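Writing About Food, Unit 2: The Restaurant Review
Instructor: Perrine Maillard

Welcome back, eaters! Last time we talked about star ratings and why they tell you so little. This unit is my favorite, the one where you order dinner and call it homework.

Before you go
Read the menu, but skip other people's reviews until your draft is done. Bring a small notebook. Eat with a friend if you can (two people means twice the plates!).

At the table
Write down what the food does in your mouth. "Delicious" is banned in this class. Crisp, sour, smoky, chewy - all welcome. Get the prices and the names of dishes exactly right.

The draft
Start with one dish you can't stop thinking about. Colette Joly's piece on the lentil soup at Boyer is in your packet, and I love how long she waits to mention the dining room.
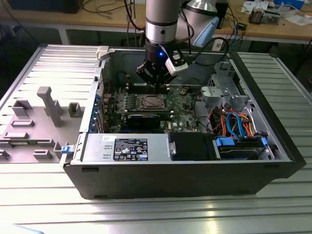 Computer with its side panel off, motherboard showing.

For next class
A review of one place, 2000 words at most. Drafts go to Bastien Besson by noon. Come hungry!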